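Search products... Go

Britosness Ploltar Garment Steamer, hand held

Back in stock as of February 2024. Last batch went fast so if you want one don't sit on it.

Small steamer for clothes, curtains, bedding. Heats up, you press the trigger, steam comes out. No board needed. Hang the shirt on a door or lay it flat on the bed and go over it slowly. Comes in one color, white.

What you get: steamer, fabric brush, door hook, measuring cup, printed guide. The brush clips on the front. Take it off for silk and anything thin.

Tank holds 300 ml. Enough for 2 shirts and a pair of pants at full steam, more if you use the low setting. Fill to the line and no higher or it spits. Tap water is fine in most places. If your kettle scales up use distilled.

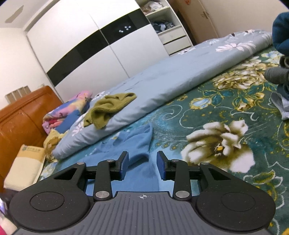 Blue garment on the bed, crumpled.

Cotton and linen take the longest. Mist the inside first, wait a minute, then do the outside while pulling the hem down with your free hand. Collars last. Polyester is quick, low setting only. Wool, hold the head off the cloth and let the steam do it. Do not use on suede, leather, waxed jackets or anything with glued trim. Check the label first, allways.

Steaming on a bed: put a folded towel under the piece so the damp doesn't go into the covers. Let clothes hang ten minutes before they go back in the closet.

It will not put a sharp crease in dress pants. You need an iron for that, we sell the Aguiar dry iron, see the irons page.

Cord is long enough for most bedrooms. No battery version, people ask, there isnt one planned. 120 volt only so don't take it to Europe with a plug adapter, you'll kill it and the warranty doesn't cover that.

Cleaning. Empty the tank after every use. Once a month run a tank of half white vinegar half water through it over the sink, then a tank of plain water. If the steam gets weak do that before you write to us, fixes most of them.

Spare parts: Kastlow brush heads fit, the old style with the round clip too. Tank caps and hooks sold separately. Order no. 2923 for the brush, 1845 for the cap. Gaskets come with the cap.

From a customer:
"Bought it for linen shirts, have used it mostly on curtains. Did the whole front room without taking them down. Tank is on the small side, I was back and forth to the kitchen. Would buy again." Catherine Munro

Warranty is one year, parts and labor. Keep the receipt. Returns within 30 days if the tank has not been filled.

Questions about parts or repairs go to Abílio Mendes at the service desk, weekdays. Put the serial number in the subject line, it's on the underside of the handle. Orders placed before noon ship same day, excpet weekends.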